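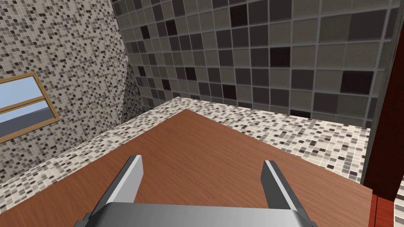 How long does a withdrawal from a Plemden wallet take?
Withdrawals are sent to the network in batches every 30 minutes. Once sent, a transfer needs 2 confirmations before the wallet shows it as complete.

Can I cancel a withdrawal?
Only while its status is Queued. After the batch goes out, the transfer is final.

What is the minimum amount?
592 PLV for outside addresses. Transfers between Plemden wallets have no minimum and no network fee. 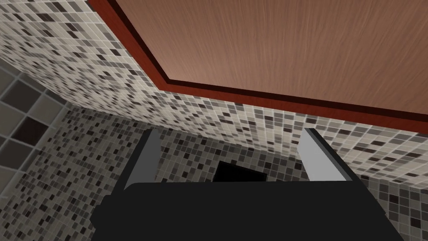
A reader asks whether the fee shown at checkout can change before the batch is sent. It cannot. The fee is fixed when you confirm, and Plemden covers any difference.

My transfer says Sent but the other exchange shows nothing. Why?
Most exchanges wait for more confirmations than we do. Plevley, for example, credits PLV deposits after 4. Copy the transaction ID from the History tab and look it up in the Flomitby block explorer before opening a ticket.
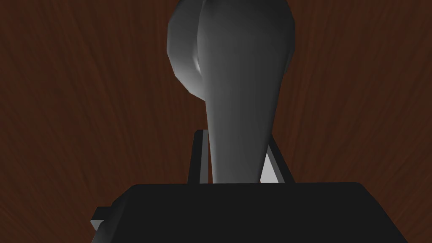
Hnatiuk

I sent coins to the wrong address. Can support get them back?
If the address belongs to another Plemden wallet, open a ticket with the transaction ID and we will contact the holder. For outside addresses we have no means of recovery.

Do I need a memo?
For PLV, no. Tokens that use one show a Memo field on the withdrawal form.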